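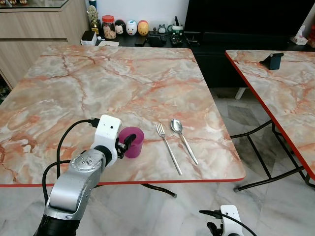 Chapter 3
Gathering Demonstrations

A policy trained by imitation can only be as good as the examples it is given. Chapter 2 treated the examples as a fixed set, already cleaned and labeled. We now look at where they come from.

A demonstration, as the word is used in this book, is one recorded attempt at one task, from a stated starting layout to a stated end condition. It holds the camera images, the joint positions of each arm, the gripper openings, and the commands sent by the operator, all stamped against a single clock. A written instruction such as "move the cup to the left of the fork" is stored with it.

Much of this chapter follows the Drondolar set, a collection of tabletop tasks recorded with two arms under the direction of Chun-yin Mok. The set contains 614 attempts, of which 526 were kept for training. The remaining 88 were set aside, mostly for clock errors and for layouts that did not match the written instruction. Failed grasps followed by a recovery were kept — a point we return to in Section 3.4.

Household objects raise problems that machined test blocks do not. A plastic cup can be held by its side or its rim, and the two grasps lead to different motions afterward. A fork or spoon lies nearly flat, leaving little room for a finger to pass beneath it, and polished steel throws highlights that shift as the camera moves. Patterned tabletops make edges harder to find.

3.1 Choosing the Starting Layout

Before recording begins, the collector must decide which conditions will vary and which will be held constant. Object position is the usual first choice. If the cup always starts in the same place, the policy may learn to reach for that place whether or not a cup is there.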